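How to stop a drawer sticking

A wooden drawer sticks for one of two reasons: it has swollen, or it is full of takeaway menus. Deal with the menus first.

Take the drawer right out and look along the bottom edges of its sides. Shiny patches show where it rubs. Scribble over the runners with a soft pencil, push the drawer home, pull it out again, and the marks will have smudged wherever there's trouble.
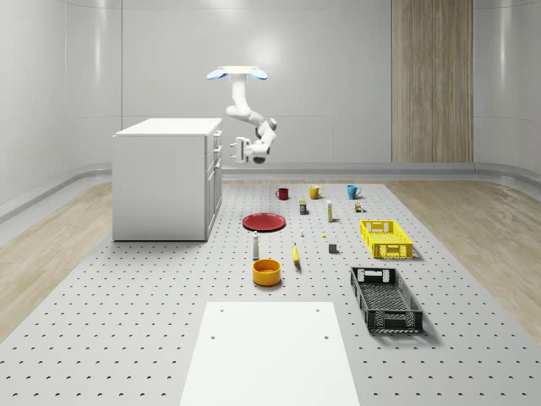 Now rub a candle along both edges. A plain white stub will do - the scented sort works too, if you want your socks to smell of figs. Try the drawer 20 times before you reach for anything sharper.

Still stiff? Sand the shiny patches lightly, with the grain, and stop sooner than you'd like. Wood taken off in a damp July is badly missed by Christmas, when the whole thing rattles like a tea trolley.

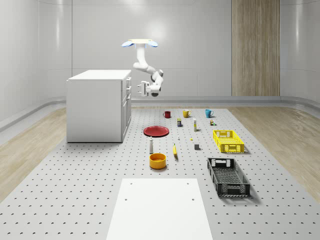

Knut Weidemann writes that dry soap did nothing for his but collect fluff, and that he'd wipe off any old wax with white spirit before adding more. Fair enough. Let it dry with the window open, then wax again.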